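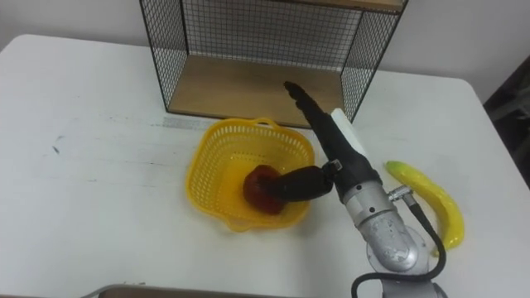 Adding a seat to the board won't change how Vutton lends, one longtime depositor wrote to us last month, and it is hard to argue with her. The regional bank's new advisory panel, announced on 17 April 2025, is supposed to bring small employers closer to the people who set policy. It meets four times a year. It votes on nothing.

Vutton says it reviewed 76 nominations for 9 places. It won't say who did the reviewing. Two of the firms chosen, Hanosley and Benmoussa, already borrow from the bank, and the branch in Ostness, where shop owners complained loudest about slow loan decisions, got no place at all.

Panelists get $500 a meeting, or $600 if they travel. That's modest pay, and I don't suspect anyone of doing it for the money. I do wonder what they'll be shown. The bank has promised summaries of each session but hasn't said when they will appear, or whether the panel gets to read them first.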